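Istbridge craft fair: worth the drive?

I went to the Istbridge craft fair in June mostly because Marin Berisha had been on at me about it for two years. The website promised 247 stalls and "everything handmade by the person who sells it." I have heard that one before. I paid my 15 dollars at the gate, which does not include parking, and went in to see how much of it was true.

The first hall was candles. I like a candle fine, but after the fifth table with the same amber jars and the same brown labels I started to wonder who was pouring them. I asked at two tables what kind of wax they used. One woman told me more than I wanted to know, down to the supplier she had dropped. The man at the other one said "natural" and went back to his phone.

Upstairs was better. Senad Mladenović had a bench set up and was carving spoons, slowly, with a pile of shavings at his feet. His prices are steep and he doesn't apologize for them. I bought a small one. The Kolář stand had good plain mugs, though the "seconds" shelf cost nearly as much as the regular one, and I couldn't find a flaw on any of it.

Lunch was a disappointment. One food truck, one line, and a cheese sandwich that had given up some time before noon. Bring your own.

Jewelry gets the whole back hall, and that's where I was most doubtful. The word "handmade" covers a lot there - sometimes the cord is knotted by hand, sometimes a bought charm has been clipped to a bought chain. Knotted bracelets in red cord are the sort of thing I mean, with a few brown beads worked in. 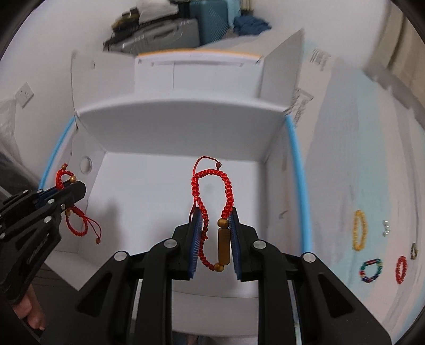 Does the fair check that sellers make their own goods?

Sellers sign a form when they book a table, and the woman at the information desk told me that was the extent of it.

So ask. The people who make things will talk your ear off about it. I may go back next year for the spoons, but I'll get there at opening and skip the candles.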